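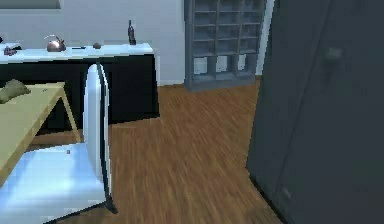
Figura 6.1 – Cozinha simulada do ambiente Lultedeo: bancada, estante com compartimentos e passagem livre entre a cadeira e a porta escura à direita.

Capítulo 6
Recolha de demonstrações em ambientes simulados

6.1 Introdução

Um sistema que aprende por imitação depende dos exemplos que lhe são fornecidos. No capítulo anterior, a política de controlo foi tratada como uma função que associa observações a ações, admitindo-se que o conjunto de treino já existia. Neste capítulo examina-se a construção desse conjunto.

Designa-se por demonstração uma sequência de pares observação–ação, registada a uma frequência fixa, acompanhada do enunciado da tarefa e de um indicador de êxito. A simulação permite repor o estado inicial com exatidão e conhecer, em cada instante, a pose de todos os objetos. Em contrapartida, as texturas, a iluminação e o contacto são aproximações, e o erro que introduzem deve ser medido antes de qualquer transferência para o robô físico.

O caso de estudo é o conjunto Perkia, composto por 1392 demonstrações de navegação e manipulação em 13 divisões domésticas simuladas. A Figura 6.1 corresponde a uma observação de uma dessas divisões. Os objetos sobre a bancada, entre os quais uma chaleira de cobre e uma garrafa escura, ocupam poucos píxeis, e a porta em primeiro plano cobre grande parte do lado direito. O arrastamento visível no soalho degrada a estimativa de movimento a partir de imagens consecutivas, questão retomada na secção 6.4.

6.2 Unidade de registo

Cada episódio do conjunto Perkia contém sete campos: identificador da divisão, semente de inicialização, enunciado da tarefa, imagens, estado das juntas, ações e resultado. A semente é guardada mesmo nos episódios falhados. Sem ela não é possível reproduzir a falha nem distinguir um erro do operador de uma instabilidade do motor de física.

As imagens e as ações são gravadas com a mesma base temporal. Um desfasamento constante pode ser corrigido posteriormente; um desfasamento variável obriga, em regra, a rejeitar o episódio. O critério de rejeição adotado é apresentado na secção 6.3.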